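Table Coverings and the Everyday Kitchen
Gallery, Trirkholm Household Collection

The Trirkholm Household Collection holds 3,293 items relating to domestic life, of which 110 are table coverings. This gallery presents a selection recorded in storage and in homes that lend to the collection. Visitors may view the stored pieces by appointment in Reading Room 8.

Brarnness linen cloth
Plain weave, hemmed by hand. The owner's initials are worked in one corner in red thread. Transferred to the collection in August with a set of napkins.

Jakab runner
Cotton, with a woven border at each end. The runner was used on a sideboard for many years, and the fading along one side has been left untreated.

Fesel oilcloth
Printed on one side only. Fold lines are permanent, and the cloth is now kept on a roll.

Checkered cloth in daily use

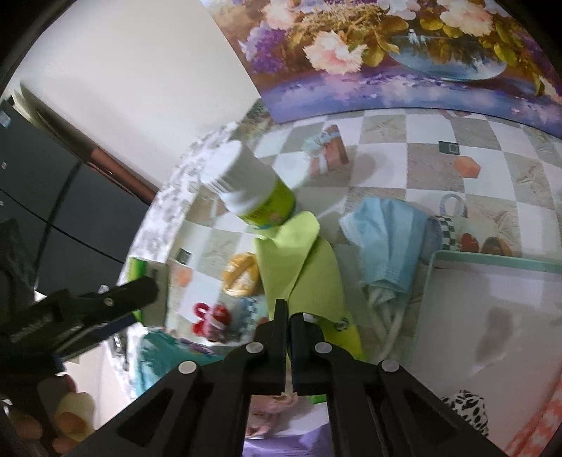 Printed tablecloths remain the most frequently lent type of covering, and the collection prefers to record them in the homes where they are used. Seaside designs are well represented among them. On this cloth, some of the white and beige-gray squares carry starfish and shells, with small accents of dark green and orange. A folded lime-green cloth and a supplement bottle lie on top, and a painting of flowers in a blue vase hangs on the wall nearby.

Reproduction prints may be ordered from the collection office. Orders are limited to 100 prints per applicant.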